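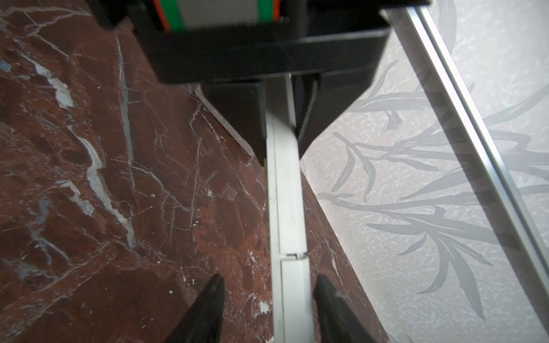
**Week 2 notes: who does what once the arm arrives**
N. Samir, updated 8 August 2021

Read the Collard case before class. Short version: Collard packs small household goods, Drumau sold them arm cells for sorting and placing, and management said no jobs would go. Mostly true. But the jobs changed, and that's what we're after.

Before: one packer, one bench, 1,092 items on a good shift. Packer picks, checks, places, labels. Decides her own order of work.

After:
- arm picks and places
- packer becomes "cell tender" (Prodau's word, the staffing firm, note who gets to name the job)
- tender refills, clears jams, signs off the count
- target set at 1,000 per cell, but now each tender has 2 cells

So lower target per bench, more work per person. Do the sum yourselves, it comes up on the worksheet.

## Skill: gone or moved?

Hao's argument (reader, second half): routine handling is the first thing handed over, judgment stays with people. Fine, but where is the judgment? Packers said it was *in* the handling. You feel a cracked case before you see it. Take that away and you're checking by eye, at a distance, at the end.

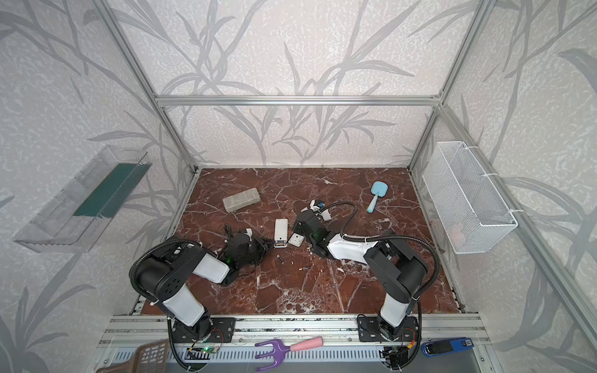
Variety is the hard part at any bench, and it's usually the tender who pays for it. A line with one product can be tuned and left alone. Now think of a mixed table: a gray sponge block, a hand mirror, a slim white case, a couple of tiny dark pieces lying near it. Soft, flat, upright, tiny. Each wants a different grip, and somebody has to notice when the grip is wrong. At Collard that noticing was not in the job description and not in teh pay grade until November.

## Things tenders brought up

- waiting is tiring, more than packing was
- blamed for stops they didnt cause
- less wrist pain (real gain, dont skip it)
- fewer chances to talk, cells face the wall

**For class:** pick one task from a job you've had. Split it into 10 steps. Mark which you'd hand over, which you'd fight to keep, and who should get to decide. Bring on paper.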